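Notes on Moving a Household Archive

It has been the policy of this blog to report on household matters only after they have been settled. An exception is made this month, as the transfer of the family papers from Altititz to the new address in Soliman is still under way and several readers have written to ask how the sorting is being done.

The papers came to us in April. They had been kept in the upper rooms of the house at Altititz for as long as anyone in the family can remember, in suitcases, hat boxes and one very heavy sea chest. A first inventory gave a total of 319 folders, envelopes and bundles. The number of single sheets is harder to state. Our working estimate is roughly 4000, and it will not be revised until the last bundle has been opened.

The first decision concerned order. The usual advice is to keep papers in the order in which they were found, and we intended to follow it. The difficulty is that the order at Altititz had already been disturbed, probably more than once. Seed catalogs were filed with school reports. A lease from the 1930s had been used to wrap a set of curtain rings. After some weeks of trying to respect an arrangement that did not exist, we adopted five broad groups: property, schooling, letters, trade and unsorted. The last group is the largest and is expected to remain so.

The trade papers deserve a separate word. The family ran a small business under the name Clomomix, which sold paint, putty and lamp oil, and for a short time bicycles. Its order books are complete except for two years. They are written in a clear, upright hand and record every tin that left the shop. Customers who paid late were marked with a small cross, and customers who paid very late were marked with two. Several of these surnames are still to be found in the district, and for this reason the books will not be quoted here.

Materials have been kept simple. Each bundle is dusted with a soft brush, relieved of its pins and rubber bands, and placed in an acid-free folder with a penciled number. Ink is not permitted at the sorting table, nor is coffee. The second rule was adopted after an incident with the bicycle invoices — the damage was slight, but it was felt that the rule should be put in writing. Photographs are placed in separate sleeves and given the number of the bundle in which they were found.

Scanning is a slower matter. We had planned to copy everything. This has been reduced to the letters, the order books and any document bearing a signature. The files are named according to the Minositz system, as set out in a leaflet we were given at the county library, with the group first, then the folder number, then the sheet. It is a plain system and it can be explained to a cousin over the telephone, a test which two earlier systems had failed.

There remains the question of where the papers should finally rest. The library has expressed interest in the order books and has politely declined the school reports. Some members of the family would prefer that nothing be divided. Others have asked for particular letters, and these requests are being recorded in a notebook kept with the inventory. No originals will be released before the sorting is complete.

Readers with experience of removing old adhesive tape from thin paper are invited to write. We have so far left all such sheets alone.

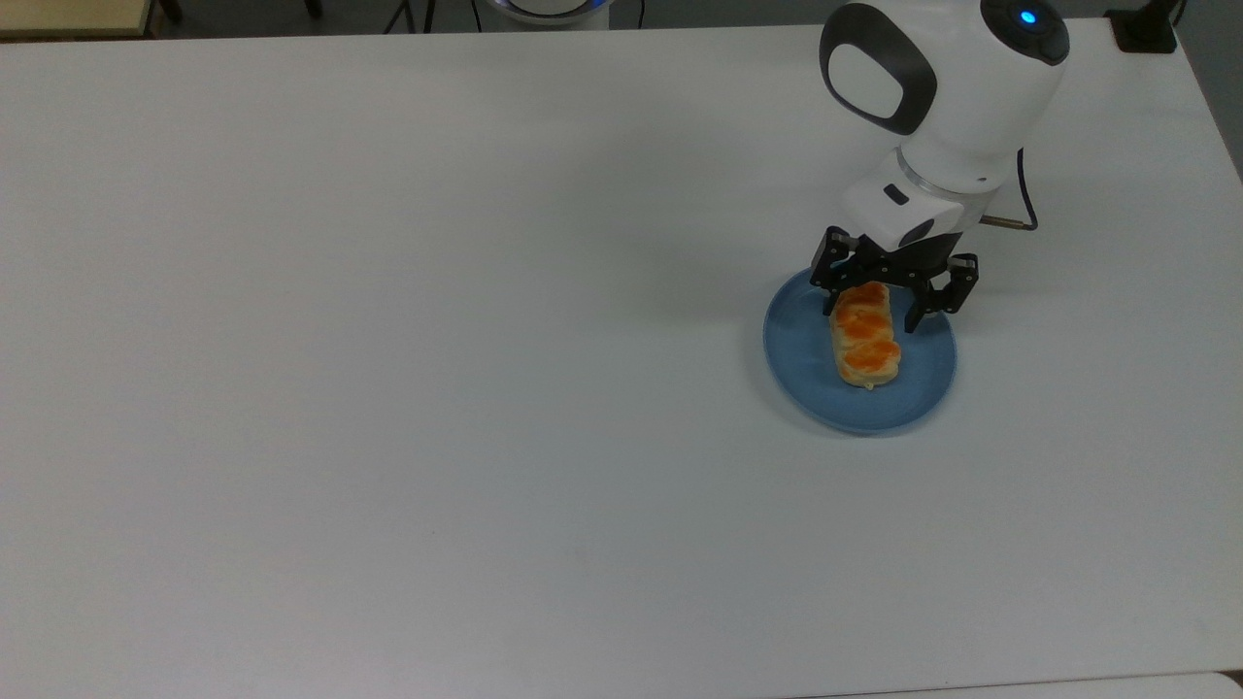 Please go on leaving the taped sheets alone. I tried to lift some from my grandmother's letters with a warm knife and took half a paragraph away with the tape. A paper conservator near us looked at the rest for a small fee, and it was money well spent. Also, do scan the school reports even if the library will not have them. Ours turned out to be the part the children wanted to read.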